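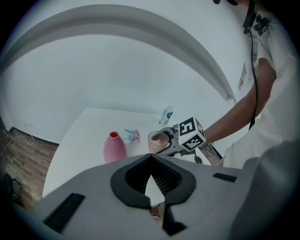 Ganevard Family Center
Table-clearing month continues in the Sala room. Members are asked to leave every tabletop clear at the end of each session. (1/4)

Bottles go back to the shelf with their caps on. Cups are rinsed and placed upside down on the rack by the sink. (2/4)

Small toys belong in the lidded bin, including single pieces. Parts found after closing are kept at the front desk through August. (3/4)

Tables are wiped last, from the far edge toward the door. Questions about the room may be sent to Yasaman Mohammadi, Room Services. (4/4)

3 comments · 2 shares

© Ganevard Family Center | Contact | Back to top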